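Bare-root hellebores now shipping
Orders placed through the fall list go out in sequence from the Skirkeck packing shed. 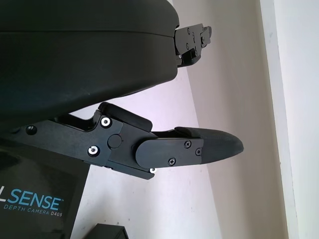
Nursery News

8 November 2024

The first bare-root hellebores were lifted last week and are going out now. We have 397 plants of Banance, a single white with a green eye, and 103 of Pridex, the dark double that sold out early last spring. Pridex is limited to two per customer until the wait list is cleared.

Plant as soon as the box arrives. If the ground is frozen or too soggy to dig, pot them in a gritty mix and keep them in a cold frame. Set the crown an inch below the surface, no deeper, or you will get leaves and few flowers. Part shade suits both. Pridex will take more sun if the soil does not dry out in July.

Cut off any spotted leaves and put them in the trash, not the compost. New leaves come up with the flowers.

Srour, the late pink, is not on this list. The divisions were small this year and we have potted them up for another season. We expect to have 700 in quart pots next fall.

Shipping is free on orders over $50. The last boxes leave before the end of November, and after that we hold everything until March.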